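The municipal archive of Plardale occupies the two lower floors of a former grain exchange, a brick building with narrow windows and walls thick enough to keep the rooms cool through most of the summer. Until recently, few residents had reason to enter it. In October, the archive opened its reading room to the public without appointment for the first time, and the staff began the long work of bringing the town's household records into a single catalog.

The collection is modest in size and unusual in content. It holds the customary registers of births, property and taxation, but its larger part consists of papers that most archives would once have declined: shopping lists, account books, school notes, letters to landlords, recipes written on the backs of receipts. They were gathered over several decades by the former district library and passed to the town when that library closed. Over 700 boxes were transferred, many of them unlabeled.

Larysa Marchuk, the archive's director, regards the household papers as the heart of the institution. "A council minute will tell you when a street was paved," she said. "A housekeeping book will tell you what the people on that street ate while they waited for it."

## What a household book contains

The account books are the most frequently requested items. The earliest were kept in ruled ledgers bought from a stationer in neighboring Arkdale, whose paper label survives inside several covers. Entries are brief. Flour, lamp oil, shoe repair, a doctor's visit, and the sum paid for each are set down in a single column, with the week's total underlined at the foot of the page.

Read in sequence, such entries give a close account of how a family managed. One book, kept by the wife of a railway clerk, records the purchase of coal in small quantities through an entire winter, at a higher price per sack than her neighbors paid for a full delivery. The family could not afford to buy in bulk and therefore paid more. The same book shows sugar disappearing from the accounts for a period of months and returning in spring, together with an entry for ribbon.

Ordinary objects appear throughout, and the catalog has had to find consistent terms for them. Baskets, cups, cans, trays and jars are entered under the words their owners used, with a modern equivalent beside each. A basket might be listed by what it carried, by where it was bought or by the room in which it stood, and the staff have chosen to preserve all of these descriptions.

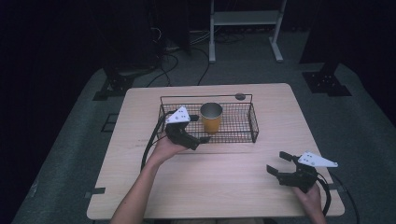

## The work of cataloging

Jannik Kramer joined the archive as its cataloger after several years in the records office of a shipping firm, Ravn. He works through one box at a time. Each is opened, its contents laid flat, and loose sheets placed in order where an order can be established. Metal clips and pins are removed, as rust will stain and eventually perforate the paper. Items are then described in a short paragraph and given a shelf number.

The descriptions are entered in Geteo, a catalog system shared by the archives of the region, so that a reader in Arkdale may search the Plardale holdings and request a copy. Mr. Kramer has resisted suggestions that the descriptions be shortened. A single line reading "domestic accounts, various" would allow the work to proceed more quickly, he concedes, but a reader looking for the price of eggs or the name of a lodger would pass it by.

Handwriting remains the chief difficulty. Many of the books were kept by more than one person, and the hand may change in the middle of a page. Abbreviations were private to the household. In one ledger, the letter "M" appears beside certain purchases and was first understood to mean "market." A later page, where the word is written in full, shows that it stood for "Mother," who was evidently repaid at the end of each month.

At the present pace, the catalog is expected to be complete in 2036. The town has approved funding for the first 3 years, after which the project will be reviewed.

## Readers and donors

Since the reading room opened, it has received 100 visitors. Many come in search of a relative. Others bring papers of their own, often found while clearing a house, and ask whether they are of any value. The archive does not offer appraisals, though it will advise on storage and consider a donation.

Papers should be kept flat, dry and out of direct light. Attics and basements are unsuitable, as both are subject to changes in temperature and damp. Adhesive tape should never be used to mend a tear – the glue yellows and cannot easily be removed – and plastic sleeves should be avoided unless they are sold for archival use.

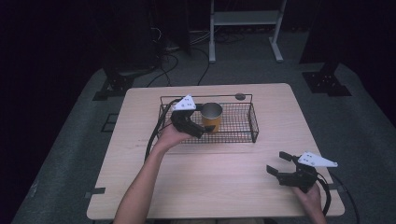 May a family donate its papers and still limit who reads them?

Donors may set a period during which the papers remain closed, or may ask that particular letters be withheld while the rest are made available. The terms are written into the deed of gift, and a copy is kept with the collection.

Ms. Marchuk encourages donors to include a note on who kept the papers and where the family lived. The railway clerk's wife is known only by her initials, and the archive would be glad to hear from anyone able to supply her name.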